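Rirside Residents' Forum
Topic: Proposed changes to reading room loan periods

Isla Nisbet
Posted Apr 6, 2020
The Laing Reading Room has proposed reducing the standard loan period from four weeks to two. Members are invited to submit their views in this thread before the proposal is put to a vote.

kgunn_rirside
I support the proposal. The catalog lists 877 titles, and 239 of them had a waiting list in November. A shorter loan would serve more households.

Consuelo Carretero
I must respectfully disagree. Many of our members work long shifts and cannot finish a book in two weeks. The existing period should be kept for all general titles.

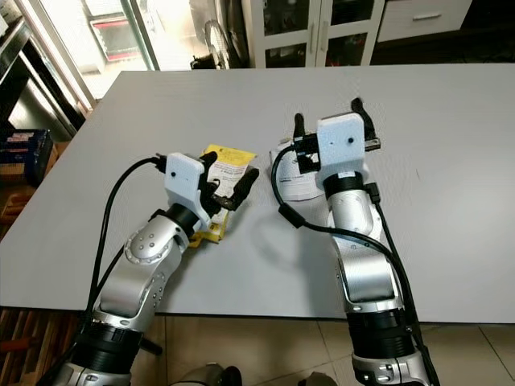

A shorter period could reasonably apply to new titles alone, with one renewal permitted by telephone.

kgunn_rirside
The renewal provision would defeat the purpose. A member who renews holds the title for four weeks, exactly as at present.

B. Charpentier
Renewal could be refused when another member has requested the title. The Pundudon branch has followed this rule for six years.

Isla Nisbet
Mr. Charpentier's suggestion will be added to the ballot as a separate option. Please state whether it should cover large-print editions.

Consuelo Carretero
Large-print editions should be exempt.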